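Visit report: open day at the Silter kitchen test bay, Gastberg
Virgil Sima, 2024-04-06

The Silter group opens its test bay in Gastberg to outside visitors twice a year, in spring and again in June. I went to the spring session with a list of questions from our own maintenance shop, most of them on gripper wear and cable routing. Check-in was at the loading door on the north side. Parking is behind the Wegener building, and the signs for it are easy to miss.

The morning started with a short talk by Akinyi Magesa, who runs the bay. The group works on household handling tasks: drawers, cabinet doors, packaged food, cookware. The arms are operated by a person during data sessions and run on a trained policy during evaluation. She gave the size of the current task list as 162 entries, each with a written start condition and a written end condition. An entry with no end condition does not get run. I asked who writes them, and the answer was that the operators do, with one reviewer signing off.

Then we moved to the kitchen station. The counter height is 900 mm at this station and 950 mm at the second one, which was closed for a base plate change. The difference is deliberate. A policy trained at one height is tested at the other, and the drop in success rate is logged as its own figure. I would have liked to see that figure, but it was not on the handout.

The demonstration we saw was from the drawer group. The task is to take a bag of chips out of an open drawer and put it on the counter. Visitors stood behind a floor line and followed the wrist camera view on a monitor.
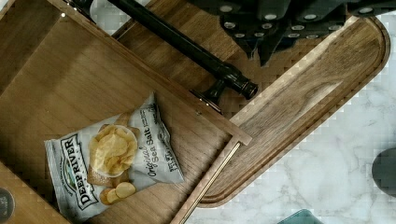
Wrist camera view, drawer task. Kettle chips in the drawer, gripper over the cutting board.

Three points from the discussion at the monitor are worth passing on.

Foil packaging is hard on depth sensing. Creases throw highlights, and the highlights move as the wrist moves. The group does not filter these out. They feed the color image and the gripper position to the policy and leave depth off for this task.

The drawer front is a collision risk. A bar handle stands proud of the front, and an arm coming in low can catch it. Silter keeps the approach high until the fingers are over the drawer floor — a simple rule, and one we could copy for our tote station.

Grip force on a sealed bag is limited in software. The operator said a burst bag costs them 30 minutes of cleaning, mostly crumbs in the drawer runners. He seemed to be speaking from experience.

After the break we were shown the maintenance bench. Drerkby supplies the finger pads under a service contract, and worn pads are bagged and labeled with the station number before they go back. Fasteners on the gripper housing are checked with a torque driver at the start of each shift. The log is on paper, clipped to the bench. Cable routing was covered only briefly, and I have sent a follow-up question.

The last item was a walk past the storage racks and a look at the evaluation screens. No runs were in progress. Registration for the June session is handled by the front office, and places are limited by the floor line at the kitchen station.

Comments

torquewrench_b
Did they say which pad hardness they use on foil? We went softer last year and the pads tear at the corners.

V. Sima
They did not give a hardness. I will add it to the follow-up.

Lorna P.
Turning depth off surprises me. Is that only for bags, or for the glass items too?

V. Sima
Only the drawer task was discussed. I don't know about glass.

m.okell
The closed station was open when I visited last June. Worth going back for, the taller counter makes the reach into the drawer much more awkward for the arm.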